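How Does Payday Work?

Have you ever wondered how grown-ups get paid? Most of the time, no coins or bills change hands at all!

Let's visit Raltness, a town with a toy company called Skerno. Skerno has 56 workers. Each month, a payroll computer works out what everyone earned. Then it makes one big list with names, account numbers, and amounts, and sends it to the bank.

The bank reads the list line by line and moves the money. Whoosh!

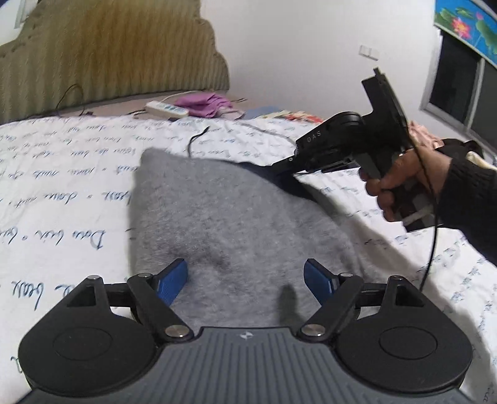

Account numbers matter a lot. If yours ends in 308 and someone types 380, your pay could get stuck, so computers check every number first. Pretty clever!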